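The drawer that opened 500 times and then didn't

24 January 2026

Some of you have been asking how the drawer project is going, and I have been putting off answering, mostly on account of it going badly for a while and my wanting to have something cheerful to say first. Well, I have something fairly cheerful now, so get yourself a coffee, this one wanders a bit.

For those who are new, I spend my evenings teaching a simulated robot arm to do household chores. The training happens in a little simulator setup I call Trurkergate (there is a story behind the name and it is not a good one), and the controller that does the learning is called Uvis. Back in November Uvis finally got the hang of opening drawers. I ran it 500 times overnight, went to bed feeling like a proud parent, and in the morning the log said it had succeeded every single time. I believe I danced in the kitchen. The dog left the room.

So I did what you are supposed to do and made it harder. I changed the rooms and the floors, moved the furniture around, and started putting things on top of the drawer boxes, the way people do in real houses. My own dresser has not had a clear top in years. Then I set it going for 1000 runs and went to bed again, a good deal too confident.

It failed 40 of them, and that alone would have been fine. What bothered me was how it failed. In the ordinary bad runs the fingers miss the handle, close on air, and the arm goes home to try again, a bit sheepish. In these, the arm got a grip on the handle, pulled, and kept on pulling, harder and harder, until the whole box came sliding over the floor with its load still riding on top. In a few of them the load came down. The force numbers were up at the limit the whole time and Uvis never once let go.

I want to stay on that for a minute, because I nearly shrugged it off. It's a simulation, the floor can't get scratched and no toes got squashed. But the whole reason I practice in there is that I would like to run this on a real arm someday, in a room that has my family in it, and an arm that responds to a stuck drawer by pulling as hard as it can is a thing I do not want near my family, or the dog, or frankly the dresser.

It took me most of two weeks to find the cause, and I went down some silly roads on the way. First I blamed the handle. I was sure the grip was slipping and the controller was making up for it, so I rewrote the grip part, and that did nothing at all except break two other things. Then I blamed the floor friction and spent a whole Sunday on it. Finally I gave up being clever and just stepped through the approach in one of the test rooms, over and over, watching the contact readings beside the picture. This is the sort of setup I was looking at, the brown box with its silver pull and the cream container sitting on it.
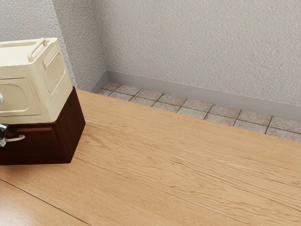
What I had wrong

There were two mistakes, both mine, and they had been covering for each other very nicely.

The first was in how the rooms were put together. When my script set an object on top of a box, it sometimes let it down a hair too low, so that the two shapes overlapped by a tiny amount. You could never see it by looking. But the physics engine could feel it, and in the unlucky cases the overlap reached the drawer's own shape and pinned it shut. As far as Uvis could tell, that drawer was nailed closed.

The second mistake is the one I'm embarrassed about. I have a small safety layer called Firkov that is meant to watch the pulling force and tell the arm to stop when it stays too high for too long. Months ago I had set it to start its timer over whenever the handle moved, thinking that movement meant progress. And of course when the entire box is creeping across the floor, the handle is moving! So the timer kept starting over, and Firkov sat there perfectly content while the furniture went for a walk.

The fix for the first was dull — a small gap when things are placed, and a check before each run that the drawer can slide freely. For the second, Firkov now compares the handle with the body of the box, and if they travel together it calls that a stuck drawer, releases, and backs away. I also put in a plain upper limit on total pulling time that doesn't care what anything else thinks. I should have had that from the start.

To test it I went back and pinned 16 drawers shut on purpose, with the placement check turned off. Uvis let go of every one of them. I did not dance this time, but I did have a second piece of pie.

Next up is the Chevalier room, my most cluttered one, where I expect to be humbled all over again. If any of you have dealt with stuck drawers in your own simulators, or know a nicer way of telling "opening" from "dragging," please do leave me a comment. I read them all, even when I'm slow to answer.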